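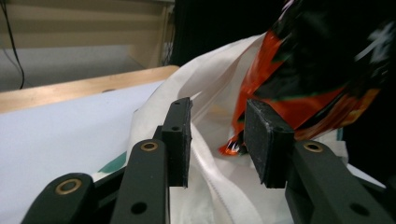

*White plastic bag, with a flash of orange showing between the folds.*

# Derkley, series two: the box set, reviewed

I came to Derkley the way I come to most serials, which is to say years behind everybody else and with my sister telling me who dies before I'd got the kettle on. So when the second series came out as a box set I ordered it the same evening, and I've now been through the whole lot twice (the second time with knitting, so perhaps that only counts as one and a half).

If you haven't met it, Derkley is a harbour town where two families, the Jarards and the McAlisters, have been falling out over the same boatyard for as long as anyone can remember. Series two picks up the morning after the fire. Old Mrs McAlister isn't speaking, her son is speaking far too much, and Colette Jarard has come home from the hospital with a husband she swears she's never met!

It's a daft storyline on paper and I loved it. Manaia Tapsell plays Colette and she's wonderful, especially in the quiet bits. There's a long scene in the kitchen where she goes through the drawers looking for something of her own, and you can see her getting more and more frightened while she's still being polite to everyone. I had to stop the disc and go and stand in the garden for a minute.

I was less keen on the wedding. It goes on for three episodes, the cake gets more lines than the bride's father, and I guessed who was in the vestry well before the vicar did. The business with the forged will also gets dropped halfway and is never picked up again, unless I nodded off, and I do admit I may have.

As for the set itself, there are 9 discs in a fat folding case from Flultora, running to 516 minutes altogether. The picture is lovely and sharp. The subtitles are good, though they give away a name in episode four before the character has said it, so switch them off there if you can manage without. Extras are a bit thin: one cast chat, some cut scenes and a booklet of 88 pages with a family tree in it that I've already worn soft at the corners.

I'd say buy it if you've seen the first series, and if you haven't, start there or you'll be lost by the harbour meeting. I'm lending mine to my sister next, and I've told her nothing at all about the lighthouse.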